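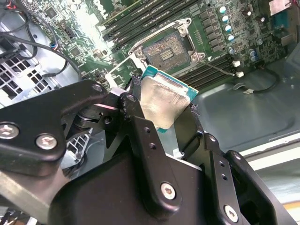

A desktop processor held just in front of the open socket on a green motherboard.

The Long Life of the Thermal Joint
Why the thinnest part of a desktop computer gets the least attention and causes so many service calls

By Padmavathi Alva
February 27, 2002

The cooling of a desktop processor is usually discussed in terms of fans and fins. Larger heatsinks are sold by weight, and fans by speed and noise. The layer between the processor and the base of the heatsink is thinner than a sheet of writing paper and rarely appears on the box. It is also the layer that changes most over the service life of the machine.

Two metal surfaces that look flat are not flat at the scale that matters for heat. A milled heatsink base has tool marks, and most have a slight crown or hollow left over from clamping during manufacture. When the base is pressed onto a processor, metal touches metal only at the high spots. The rest of the area is filled with air, a poor conductor. A thermal compound displaces the air. It does not conduct as well as the metals on either side, so the best joint is the thinnest one that leaves no voids.

Most compounds in common use are a silicone or synthetic oil carrying a fine powder of zinc oxide, aluminum oxide or, in the more expensive grades, silver. The powder carries the heat. The oil holds the powder in place and lets it spread under pressure. Problems begin when the two separate.

Ravinder Ross runs the repair bench at Lacerda, a contractor in Clitbridge that maintains office machines for schools and small firms. In December his bench finished a review of 360 desktop computers returned from service. All had been built with the same grade of white compound, applied by hand. The machines were opened, the processor temperature was logged under a fixed load, the old compound was removed and replaced, and the test was repeated.

The oldest units showed the largest change. In many of them the compound had dried to a chalky film at the center of the contact area, with a ring of oil at the perimeter. Ross attributes this to pumping. Each time the machine is switched on, the parts warm and expand at different rates, and the gap between them shifts very slightly. Each time it is switched off, the gap shifts back. Over many cycles the oil works its way toward the edge and does not return.

"The compound is still there when you take the heatsink off, so people assume it is still doing its job," Ross says. "Then you touch it and it flakes."

Machines that ran day and night aged better than machines switched off every evening, although they had logged far more hours. Continuous heat does dry the oil, but for this grade the number of cycles was the better guide to condition.

Clamping force was the second factor. A spring clip loses some tension with age, and clips that have been removed and refitted lose more. The bench rejected 80 clips on force alone, measured with a simple lever gauge that Ross built from a kitchen scale. A weak clip allows a thicker joint, and a thicker joint runs hotter even with fresh compound. It also allows the heatsink to rock when the case is moved, which draws air in at one side.

The third factor was the quantity applied. Too little leaves dry areas. Too much is less harmful than is often claimed, provided that the clip can squeeze out the excess, but a stiff compound may not flow far enough before the machine is closed and shipped. Several units had a joint that was visibly thicker at one end, like a wedge. These had run warm from the first day.

Alternatives to grease exist. Phase change pads are solid at room temperature and soften in use, wetting both surfaces on the first warm-up. Their advantage is consistency, as the thickness is set at the factory and the assembler has little opportunity to vary it. Their disadvantage is that they cannot be reused. A pad that has once softened and been pulled apart must be scraped off and replaced.

Bostetti, the assembler that supplies most of Lacerda's customers, moved its Luliden line of office desktops to pads last year. The cost per machine rose slightly – less than the price of the screws, according to Ross – and assembly time fell. The bench has seen too few Luliden units to say how the pads will age.

For machines already in the field, Ross recommends replacing the compound whenever the heatsink is removed for any reason. The old material comes off with a lint-free cloth and isopropyl alcohol. Both surfaces should be left bare and dry. A small amount of new compound goes at the center, and the heatsink is lowered straight down. Sliding it into place scrapes the compound to one side.

He does not recommend opening a machine that is running normally. A reading of 80 degrees Celsius under load is reason to look inside, he says, but so is a rise of five degrees over last year's figure in the same room, and few owners keep last year's figure. Lacerda now writes it on a label inside the case door.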